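Forwood duplicate invoice case

The Forwood duplicate invoice case was a billing fraud carried out against Forwood, a maker of fittings for laboratory benches, by a supplier trading as Drullel. Over four years, Drullel submitted 2,597 invoices to Forwood's plant in Fommont, of which 700 were second copies of bills already paid. The case is used in accounting courses as a plain example of duplicate billing, a form of vendor fraud in which a genuine supplier charges more than once for the same goods.

Background

Drullel supplied packing material and small metal parts. Its goods were real and were usually delivered on time, and the company passed the checks that Forwood made on new vendors. Invoices below $2,000 could be approved at the Fommont plant by one clerk, without a second signature. Larger bills went to the head office, where they were matched against purchase orders and delivery slips.

Method

Each duplicate invoice repeated the quantity and price of an earlier one, but carried a new number, usually the old number with a letter or a leading zero added. The accounts software rejected only exact matches, and treated the altered numbers as new bills. All of the duplicates were for less than $2,000. Most were sent four to six weeks after the original, when the first payment had been moved to a closed accounting period. 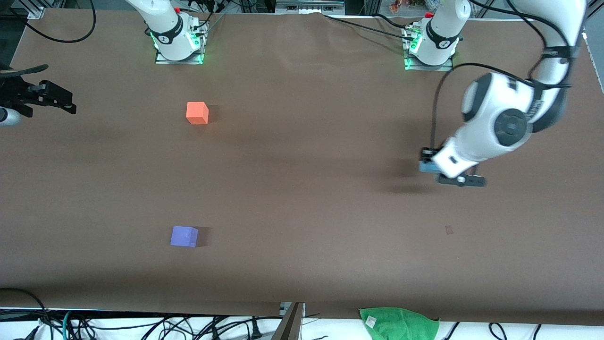
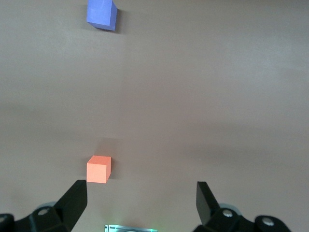 Tabletops with objects on them, two views

Discovery

The scheme came to light in January, when Forwood moved its records to a new accounts system. The transfer required invoice numbers to be stored in a single format – letters and leading zeros were stripped out – and several hundred records collided. Forwood stopped payments to Drullel and hired the audit firm Van Leeuwen to review the account. The auditors compared each payment with the delivery slips held at the loading dock and found no goods to support the repeated bills.

Legal outcome

Drullel was charged with wire fraud. The company first described the duplicates as a software error, then entered a guilty plea and agreed to repay the full amount. The clerk who had approved the invoices was questioned but not charged. A separate civil claim was settled before trial, on terms that were not made public.

Changes in practice

Forwood ended single-clerk approval at Fommont and now requires a delivery slip for every payment, whatever its size. Its accounts system also flags any two invoices from one vendor that share an amount within a set period.

See also

Billing fraud
Invoice matching
Separation of duties
Wire fraud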